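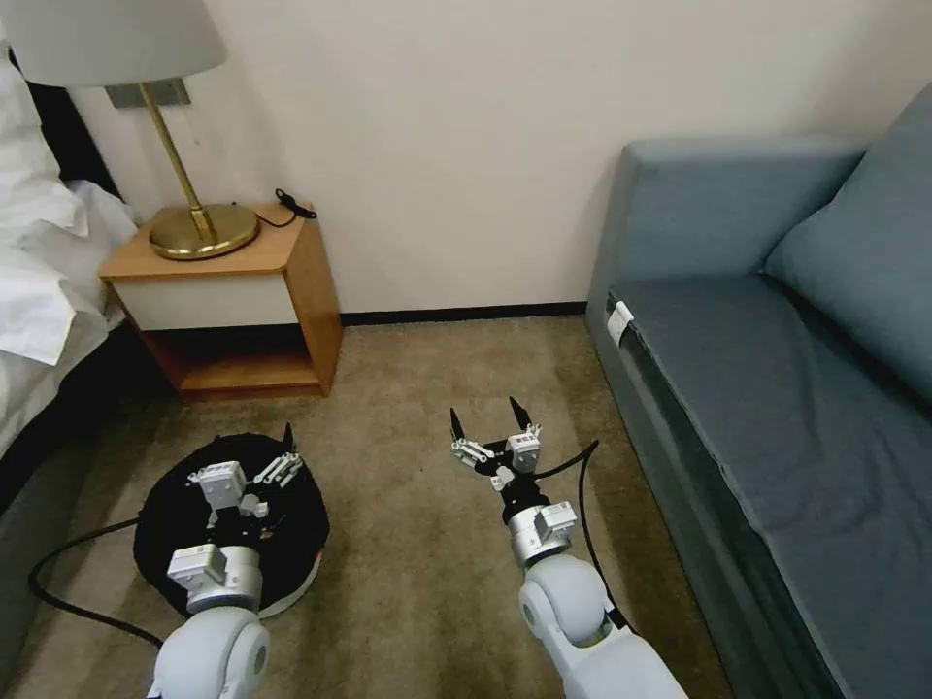 Tendano 584 Cut Pile Carpet for Guest Rooms

Product line: Tendano
Maker: Brirkitz Floor Coverings
Style number: 584
Construction: tufted cut pile, broadloom
Face fiber: solution-dyed nylon
Face weight: 29 oz. per square yard
Primary backing: woven polypropylene
Secondary backing: woven polypropylene, latex bonded
Roll width: 12 ft.
Use: guest rooms, small meeting rooms, private offices
Not for use in: entries, kitchens, bathrooms, outdoor areas, ramps

Overview

Tendano 584 is a plain broadloom carpet for rooms with light to medium foot traffic. Color is added to the fiber before it is spun, so the shade runs through the full thickness of the yarn. The pile is dense enough to take a rolling desk chair, although a chair mat is advised at any desk used daily.

The carpet can be stretched over pad or glued directly to the subfloor. Stretch-in is the usual choice for sleeping rooms. Direct glue is used where carts or wheelchairs cross the room often. Style 584 replaces the older Zapata style. The two do not match in pile height and should not be seamed together in the same room.

Subfloor

Concrete must be cured, clean and free of old adhesive ridges. Test for moisture before the carpet is unrolled and keep a written record of the readings. Wood subfloors must be fastened tight, with all joints sanded level. Fill cracks and low spots with a cement-based patch and let the patch dry fully.

Keep the room heated or cooled to its normal working temperature before, during and after installation. Carpet and adhesive should be stored in the same conditions.

Layout and Seams

Run all pieces in the same pile direction. Arrows are printed on the back of every roll. Use rolls from one dye lot in any connected area, and keep the roll tags until the job has been accepted.

Place seams away from doorways and out of the main walking path. In a typical guest room the best seam line falls under the bed. Trim both edges, seal them with latex seam sealer, and join with hot-melt tape. Allow 2 in. extra on each wall for trimming. Power stretch in both directions; a knee kicker alone is not enough and will void the wrinkle coverage.

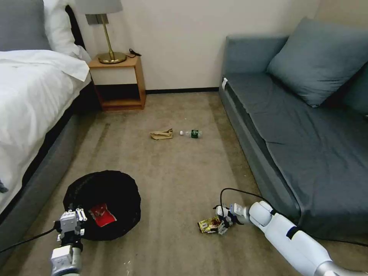
Care

Vacuum with a brush-type upright. Set the brush so that it touches the tips of the pile without slowing the motor. Empty the vacuum bag before it is full.

Pick up solid matter by hand or with a dull spoon. Blot liquid spills with a white cloth, working from the outside in. For grease, use a dry solvent spotter on the cloth and never pour it on the carpet, as solvent can soften the latex in the backing. Rinse all water-based spotters with clean water and blot again.

Hot water extraction is the approved deep cleaning method. Keep the room out of service until the pile and backing are dry. Bleach, steel brushes and silicone-based treatments are not approved.

Matching Items

Mado pad, for stretch-in work
Mado bound base, cut from 584 stock
Brirkitz seam sealer
Brirkitz direct glue adhesive

Ordering

Sold by the full roll or cut to length. Cuts are not returnable. Full rolls may be returned within 30 days if the wrap has not been opened. Check color and style number before cutting; claims for visible faults are not accepted on cut goods.

Samples and roll stock: Glória Arruda, contract sales
Installation and moisture questions: Reece Horrocks, technical desk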